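Notices > Kistville > Help Wanted

Mon 5 November, by Melina Tsakiris

Zervas Secondhand needs a sorter for the winter, three mornings a week, starting the first week of December. The pay is modest and so is the heating.

People in Kistville clean out their kitchens before the holidays and bring us the results. You would unpack donations, check them for chips and cracks, match lids to pots where a match exists, and put a price on whatever is left. Most prices are 50 cents. Anyone who wants to argue about that will find you.
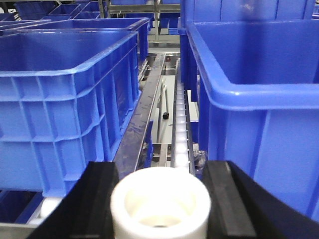
Experience is welcome but we have hired without it and lived. You should be able to stay on your feet until noon and tell a gravy boat from a creamer, or bluff. Opinions about fondue sets may be kept to yourself.

We open at 8. Gerasimos Rallis has the keys and considers 8:05 to be the afternoon.

To apply, leave a short note at the register with your name, a phone number and the mornings you can't do. No résumés, please. The last one ran to four pages and we still don't know if he can lift.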